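Cleaning and Keeping Old Painted Wooden Blocks

When my sister moved to a smaller apartment, I received from her a big bag of wooden building blocks. They had been in a basement in Skov for many years and they looked like it. Since then I have cleaned several such bags, also for neighbors, and I write down what works for me.

Before you use any water, sort. I make one pile for bare wood and one pile for painted wood, and the painted ones I check again one by one. Rub the block with a dry white cloth. If color comes on the cloth, this block does not get wet at all. If the paint lifts in flakes, I put it in a separate box and it does not go back to small children. Old paint can contain lead, and you cannot see this with your eyes. Do not sand it to find out. The dust is worse than the block.

Do the sorting on something light, so you notice what falls off. I like an old vinyl tablecloth or the back side of leftover wallpaper.
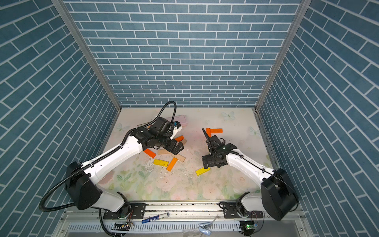 A pale floor with a flower print shows every crumb.

For the washing you need two bowls, a soft toothbrush and more towels than you believe. In the first bowl goes warm water with a few drops of dish soap. The second bowl is only clean water. Do not throw the blocks in and let them swim! Wood drinks water quickly, the grain stands up and afterwards the surface feels like a cat's tongue. Dip the brush, shake it, scrub one side, wipe with the damp cloth, turn the block. For one block I need less than a minute.

Black marks on yellow and white paint are the most stubborn. Nayeli Trujillo from our building uses a paste of baking soda and a little water, left for five minutes and then wiped off. It works well, but please try it on one corner first, as it can make shiny paint dull. A white pencil eraser is slower and more gentle. Dents I leave alone. They belong to the block. 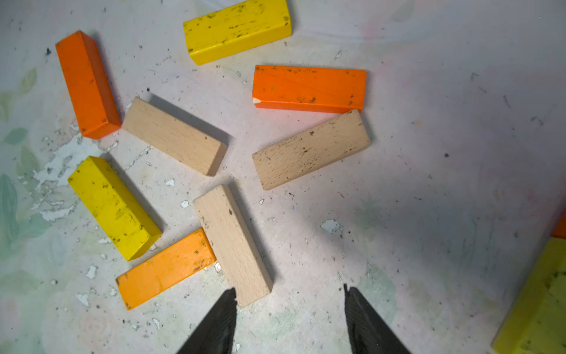
Dark smudges are easy to notice on yellow paint, and small specks stay on the red too.

Drying is where most people are impatient, me included. Put the blocks on a rack or on a dry towel with space between them, and turn them after 8 hours. Not on the radiator and not in the oven — I have cracked a very nice arch in this way. In May I open the kitchen window and they are ready the next evening. In winter it takes longer.

The bare wood can get a thin layer of oil with beeswax. My tin is from Bridari and was enough for around 40 blocks. Rub it in, wait 15 minutes, and take off everything that is still wet on the surface. The oily cloth must be spread flat outdoors to dry, never rolled up in the trash, where it can start to burn by itself. This warning is on the tin in very small letters.

For storing I had first a plastic box with a tight lid, and after one summer it smelled like mushrooms. Now I use a cotton bag with a string. A shoebox is also good, if you make some holes in the sides.

One more thing about the table afterwards. Crumbs of old paint should not be swept with a dry broom, it only sends them into the air. Take a wet paper towel, wipe in one direction, fold it, wipe again and throw it away. Then wash your hands, also under the nails.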